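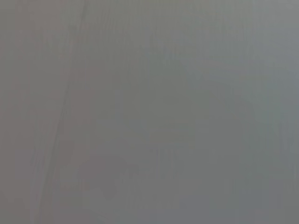
Wrist camera, close up and out of focus.

Checking the station before a pouring run

These are the Wallow house rules for any arm that handles dry goods.

1. Open the wrist view first. If it shows only blurred grey, don't start – back the arm off and look again.

2. Clear everything off the table except the cup and the bowl. Leave a gap between them.

3. Start with the jaws wide open and approach the cup slowly from the side.

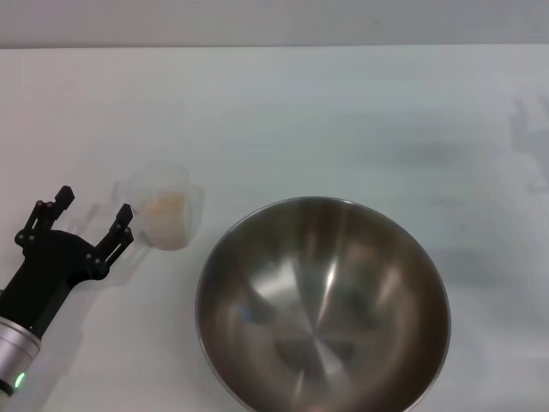 4. Stop short of the cup and check that the fingers line up with it before closing. Keep hands off the table while the arm is live.

5. Log every stop. Logs are kept for 48 hours, or 20 days if a cup was dropped.

Rule 2 also applies at Erkport.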